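How to Clean a Marble Countertop Around the Sink

Last updated August 14, 2026

If you're lucky enough to have marble in your kitchen, you'll already know that the stretch beside the sink is where all the trouble starts. Dish soap gets dribbled there, the tap drips, somebody sets down half a lemon and wanders off to answer the phone, and before long the stone has lost its lovely soft look. I've been fussing over the same counter at our place in Inlow for 14 years now, and I'm happy to say it's still a pleasure to lean on while the kettle boils.

What you'll need

A soft cloth for washing and a second one for drying
Mild dish soap with a neutral pH
A bowl of warm water
An old, soft toothbrush
Baking soda, for stains only

Start by moving what you can. Bottles and canisters can go on the table for a bit, and anything heavy can simply be slid over to one side and then back again when you've done that half (lift it if you can, as grit under the feet will scratch). Wipe up the crumbs with a dry cloth before any water goes near them.

Stir a small squirt of soap into the bowl, wring your cloth out well and work in overlapping circles, starting at the wall and coming toward you. Slow down when you get to the tap.
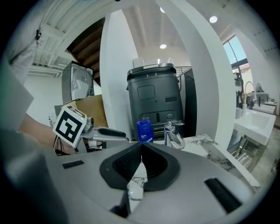 Can I use vinegar on the white crust that builds up at the base of the faucet?

Please keep vinegar well away from it, and lemon juice too. Any acid that runs onto the marble will etch it, leaving a dull mark that no amount of wiping will bring back. Lay a warm, damp cloth around the base for 6 minutes, then go gently with the toothbrush and a drop of soap. A stubborn ring may want two or three rounds.

Rinse with clean water and a freshly wrung cloth, twice if the counter feels at all slippery, and dry it straight away. Do the undersides of your bottles while you're at it, or you'll be putting sticky rings right back where you found them.

For a coffee or oil stain, mix baking soda with enough water to make a thick paste, spread it over the mark and cover it with plastic wrap. Leave it overnight, lift it off with a damp cloth and have a look once the stone is fully dry, which can take most of the next day.

I reseal ours every May, after flicking a few drops of water on it to see whether they bead up or soak in. If they still bead, I put the tin back in the cupboard and go out to the garden.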